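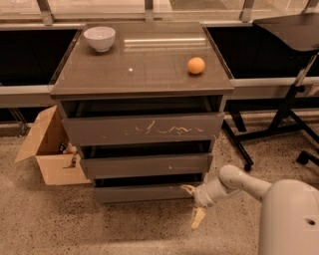
Photograph: Jozefína Brabec / Nilville Housing Services

Preparing a Furnished Room for a New Tenant

These instructions apply to all furnished rooms managed by Nilville Housing Services. They are to be followed each time a room changes hands, whether the previous stay was a full term or a short let. A copy should be kept with the key register at each building.

Before you begin

Confirm with the lettings desk that the keys have been returned and the final meter reading entered. Work must not start while the outgoing tenant still holds a key. You will need the room inventory, a torch, a screwdriver, two cloths, mild soap, a vacuum cleaner and a supply of Form 24.

Step 1. Air the room

Open the windows fully and leave the door ajar. In buildings with a shared corridor, use the door wedge supplied and stay within sight of the room.

Step 2. Check the inventory

Go through the list in the order in which it is printed. Mark each item as present, missing or damaged. Small items left behind by the outgoing tenant are to be bagged, labelled with the room number and handed to the office by 16:00 the same day. Unclaimed property is kept for 24 days. Food is thrown away.

Step 3. Clean the furniture

Start with the highest surfaces and finish with the lowest. Wipe glass and polished tops with a cloth dampened in soapy water, then with a dry one. Scouring powder is not permitted on any furniture. Pull out each drawer, vacuum the inside and the runners, and look behind for papers or coins. Leave drawers open until the wood or lining has dried.

Scratches and scuffs on drawer fronts should be recorded on Form 24 with a short note of their length and position. Marks already listed at the previous check need only be initialled. Fair wear is not charged to the tenant.
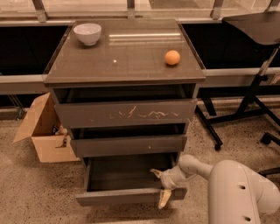

What should be done if a drawer will not run smoothly?
Take the drawer out, clean both runners and rub them lightly with a plain candle. If it still sticks, leave it in place, attach a repair tag and report it to Herman Ismail at the Amaral workshop, quoting the room number.

Step 4. Clean the floor

Move light furniture away from the walls and sweep before mopping. Stone and terrazzo floors are to be washed with clean warm water and the neutral floor soap held in the store. Vinegar and bleach must not be used on them. Lift furniture when putting it back; do not drag it.

Step 5. Test the fittings

Switch on every lamp, run both taps and turn the radiator to its highest setting and back. Press the test button on the smoke alarm. A room with a faulty alarm may not be let until the alarm has been replaced.

Step 6. Close the record

Sign and date the inventory, attach Form 24 and place both in the Plotasard folder for the building. The desk will release the room on the next working day. Inspections of finished rooms take place every Tuesday.

Questions about these instructions may be put to the lettings desk on extension 161.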